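Toltlow Product Text Set: Data Card

Version 6, released November 22, 2022

Summary

The Toltlow set is a collection of short product listings for toys, play food, kitchen playthings and soft goods, written in English and sorted into 22 categories. It was put together for people who work on search, tagging and duplicate detection in small online shops. Each row holds a title, a description, a category, and a short note on how the listing was edited. There are 564 listings in this version.

The text comes from the Berlow and Ciltisora catalogs. Berlow sells mostly to nursery schools and its listings run long. Ciltisora is a gift shop, and its listings are short and often leave out the size or the material. The two were kept together on purpose. A matching tool that works on one and fails on the other is not much use to a shop that buys from several suppliers.

What is in the files

listings.csv holds the main table, one listing per row.
categories.csv gives the category names with a one-line definition for each.
pairs.csv lists known duplicates, meaning two listings written for the same item.
changes.txt is the version history.

All files are UTF-8 with commas as separators. Line breaks inside descriptions have been replaced with a single space. Prices were removed.

Fields

id: a whole number. Numbers from deleted rows are not used again.
source: berlow or ciltisora.
title: the title as the shop wrote it, with capital letters left alone.
body: the description. May be empty.
category: one value from categories.csv.
material: free text, lower case. Blank if the listing does not say.
edit_note: what was changed, if anything.

How categories were assigned

Each listing was read by two people working apart from each other. Where they agreed, the category was kept. Where they did not, the two talked it over and wrote a short reason in edit_note. Most disagreements were between "plush" and "play food," because a good many items are both. A stuffed condiment bottle is a soft toy in one shop and a pretend grocery in the next.

The rule we settled on is that the subject wins over the material. If a fabric item stands for something to eat, or for the bottle or packet it comes in, it goes under play food, and the fabric is recorded in the material field.

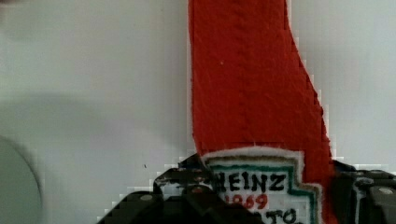 Known problems

The material field is the weakest part of the set. Shops use "felt," "fleece," "terry" and "plush" loosely, sometimes two of them for one item in the same paragraph. We copied what the listing said and did not try to correct it. Do not use this field to train anything that has to tell fabrics apart.

Color words are uneven too. Berlow uses plain names such as red and green. Ciltisora prefers names like "poppy" and "sea glass," and these have not been mapped to anything.

Two categories, "puppets" and "bath toys," are very small. Scores on them will jump around from one run to the next, and we suggest leaving them out of any average.

Sets and single items are a common source of trouble. A listing titled "breakfast set" may cover the plate, the food and the appliance, or only the food. In Version 5 these were split into one row per item, which broke the link to the original text. Version 6 puts them back as one row each, under the category of whatever the title names first. A set that names a plate first is filed under "play dishes," even if most of what comes with it is food. 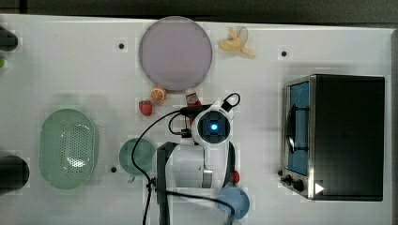 Users who need item-level rows can still get Version 5, but should know that it will receive no further fixes. The ids for set listings differ between the two versions. All other ids are the same.

Duplicates

pairs.csv has 25 confirmed pairs. A pair was confirmed only if both listings carried the same maker's code before the codes were stripped out. There are certainly more duplicates than this. If your tool finds a match that is missing from the file, that should not be counted as an error without reading both rows.

Suggested split

There is no official test set. For the numbers in our own notes we held out every listing whose id ends in 3 or 8 and kept both halves of a duplicate pair on the same side. If you do it another way, please say so when you report results.

Baseline

A plain word-count model with logistic regression does well on Berlow and noticeably worse on Ciltisora, where the descriptions give it little to work with. Adding the title a second time helps a bit. We have not tried anything larger. The script is in the Toprak folder, named after the older tagging tool it was taken from, and it needs only pandas and scikit-learn.

Uses we would not recommend

The set is too small and too narrow to stand in for general retail text. It should not be used for safety or age-grading decisions. Age advice in the listings was written for selling and has not been checked against any standard. Choking warnings were left in where the shop included them, but many listings have none.

Changes

Version 6: set listings merged back, category definitions rewritten, empty bodies kept instead of dropped.
Version 5: set listings split, first release of pairs.csv.
Version 4: Ciltisora catalog added in March.
Version 3 and earlier: Berlow only, not kept.

License

Both shops gave permission for research and teaching use. Selling the text, or posting it as live shop listings, is not allowed. Corrections can be sent as a patch against listings.csv with the row id in the subject line.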